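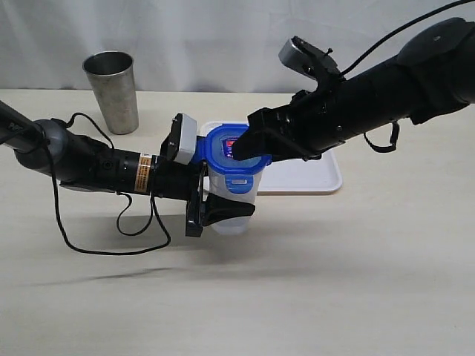

Cine Hurau, sala 2: inspeção da cabine e da plateia, 2019-07-12

Projetor Prandex: lâmpada com 2000 h de uso, limite 3000 h. Conforme.
Filtro de ar: saturado. Trocar antes da próxima sessão.
Extintor da cabine: lacre e pressão conformes.
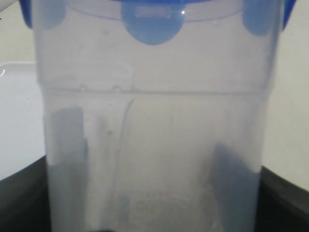
Iluminação de emergência: autonomia medida de 60 min. Conforme.
Saída lateral: barra antipânico com folga. Reapertar.
Poltrona 14, fila C: assento solto, interditada.
Processador de som Ulari: aterramento conforme.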